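What People Eat at Break – My Project on Snacks at Ivilcombe College

I picked snacks because I like them, and my tutor Ms Yatsenko said that was a good enough reason as long as I did the survey properly. So I did! I gave out 161 forms in December and got 145 back, which I was really pleased with (the missing ones were mostly from the football lot).

I asked people what they buy, where they buy it and what makes them pick one packet over another. I thought price would win easily. It came second. Most people said they go for whatever catches their eye, and then they stick with it for weeks. One girl wrote that she has had the same crisps every day since Year 9 and doesn't even like them much any more.

The shop I visited was Dillau on the high street, where the owner let me stand by the shelves for 2 afternoons and make notes. She has a whole bay of imported snacks near the till – sweets, crackers, seaweed, all sorts – and she told me the bright packets with cartoons on go first, even when people can't read a word of them.

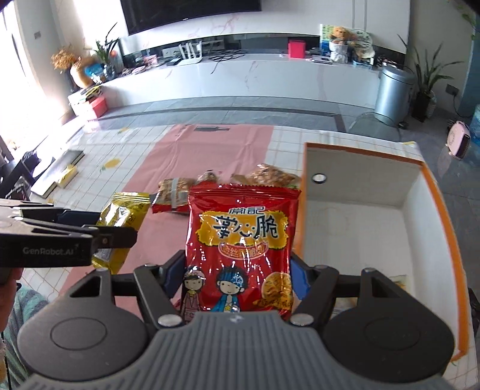

She also moves things about a lot. Anything at eye level sells, and anything on the bottom shelf sits there until she marks it down. I tried this out at our tuck shop by swapping the plain biscuits with the cereal bars, and the biscuits were gone by Thursday lunch in my first go, so I ran it again the week after and got the same.

If I did this again I'd ask younger pupils too, and I'd leave more room on the form for comments.

Comments

Larysa Melnychuk: Loved the shelf swap bit. Did the cereal bars sell less after?

Melquiades Ocampo: I was one of the football lot, sorry! Form is still in my bag.

Wikus: More on the seaweed please

Contact us | © Ivilcombe College 2021 | Back to top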